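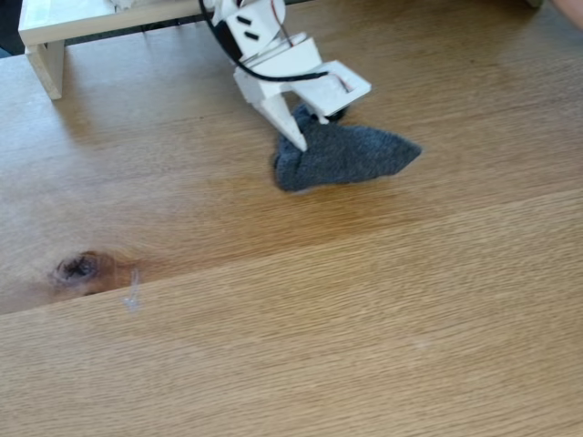
Ticket: Stage logger at Hevwood Creek drops readings overnight
Opened by: Iman Abou Zeid
Status: Closed

Iman, first notes

Hi all! So the water level logger at the Hevwood site has been losing data again. I pulled the file this morning and there's a gap every night, starting a little after 2 a.m. and running until sunup. Daytime looks great, nice smooth curve, even caught the little bump from the storm (I was pretty happy about that one). Then it just goes blank. No error codes, no weird spikes, only missing rows.

It's the Arnex unit we put in by the footbridge in July. Logging interval is 6 minutes, same as the other sites. The upstream logger at El Ouafi has no gaps at all, so I don't think it's our download software.

What I tried first

Cleared the memory, because the file was up over 2000 rows and I wondered if it was choking. Nope, same gap the next night. Then I wiped the mud off the sensor face and checked that the cable was snug. It was. I also reset the clock, which was 2 minutes slow (fixed now, but not our problem).

Reply from Mahmoud Younis

Smells like power to me. Is the solar panel still getting sun? Those alders leaf out like crazy. Check the battery right before dark and again at first light if you can stand getting up that early.

Iman, back from the creek

Well, I stood it! Battery read full on the display at dusk and the thing was dead asleep at dawn. The panel was fine, a bit of pollen, no shade to speak of. But when I pulled the battery I found green crust all over one terminal, and the rubber gasket on the box lid was folded under itself. Pretty sure I did that in July, sorry everyone.

I scrubbed the terminal, swapped in the spare battery from the Colus kit, and seated the gasket properly this time. Threw in a fresh desiccant pack too.

Update

Downloaded again after a week and got 100 percent of the rows, nights included. I've flagged the old gaps in the record and left them blank, please don't fill them in from El Ouafi, the side channel comes in between the two. Mahmoud, we need another spare battery for the kit. Closing this one!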